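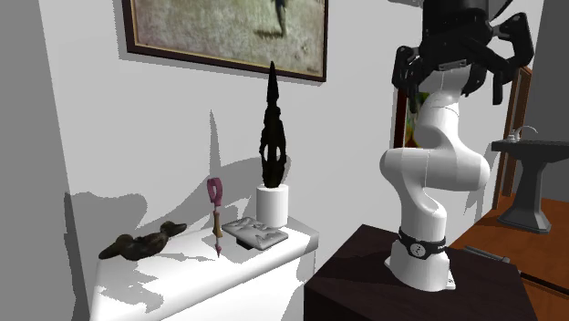 Search films, people, festivals
Go

The director of "Koltska" didn't plan to make a short. She had a feature script of the same name, and for two years she sent it around without getting a yes.

"I took the ferry part out and shot that," she says. "It was the only part I could pay for."

The film runs 4 minutes short of half an hour and follows a girl named Anora who spends a July afternoon trying to sell her late grandfather's accordion. She tries a pawn shop, a music teacher and finally a man on the ferry. There is very little dialogue. The director says the first draft had a lot more.

"The girl playing Anora was better when she was listening, so I kept giving her lines to the other people. By the end of the second day she had 89 words left. I counted because her mother asked."

Shooting took 4 days in Achterberg, with a crew that mostly knew each other from film school. The ferry was the hard part. It kept to its regular schedule, and regular passengers were on it.

"We got one crossing in the morning and one at night. If the light was wrong, that was it until the next day. Two of the people in the back of that shot are just going to work."

She paid for the sound mix by selling her car, which brought in $2,465. The accordion was borrowed and has gone back.

The ending has divided audiences so far. Some people think Anora makes the sale and some are sure she doesn't. The director won't settle it, though she does have an answer — she told the actress before the last take.

"Koltska" goes up on Wikix on Tue 13 October. The feature script is still in a drawer, and she says she has started cutting it again.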